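Gitia Commons Reopens Its Drinks Counter With Bottle and Cap Collection

18/04/2024

The Gitia Commons residence hall has reopened its ground-floor drinks counter following a refit of the shelving and the refrigerated cabinets. The counter serves residents of the hall and registered guests, and it now stocks bottled teas, fruit drinks and water alongside the hot beverages it offered before.

The work was carried out by Ekitz, the contractor responsible for kitchens and service areas across the Uniyal campus. Two cabinets were replaced, and the old wall shelves gave way to a lower unit that can be reached from a seated position. Total capacity is now 200 bottles, with further stock held in the storeroom behind the counter.

"Residents asked for a wider choice of cold drinks, and in particular for teas they knew from home," said Pallavi Mathur, head of residential services. "The earlier cabinets did not have the space for them."

The selection was drawn up after a survey of residents conducted by Naveen Chauhan of the catering office. Items that sell slowly will be reviewed in July, and suggestions may be left at the reception desk at any time.

Opening Hours

The counter is open daily from 8 a.m. until 11 p.m. Payment is by residence card or bank card. Cash is no longer accepted. Guests must be signed in at reception before making a purchase.

Returning Bottles and Caps

Residents are asked to empty plastic bottles before placing them in the collection bins beside the counter. Screw caps go in the smaller bin. Labels may be left in place. Bottles that still contain liquid will be set aside by staff and cannot be included in the collection.

The residence has set a target of 3,000 bottles for the first collection period. Luzius Marti, who oversees waste services for the campus, said that separate collection of caps had been introduced at the request of the processor, Koraris, and would be extended to other halls if the results were satisfactory.

A white screw cap with gold-brown Chinese characters, on a bottle of amber-orange drink with a pale pink label.

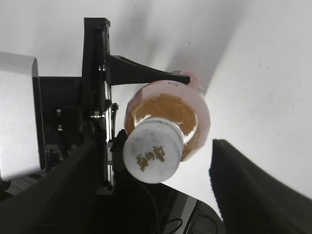

Contact

Questions about the counter or its stock should be addressed to Sneha Rastogi at the residential services office. Reports of full bins or faulty cabinets should be made at the reception desk, where a log is kept for the maintenance team.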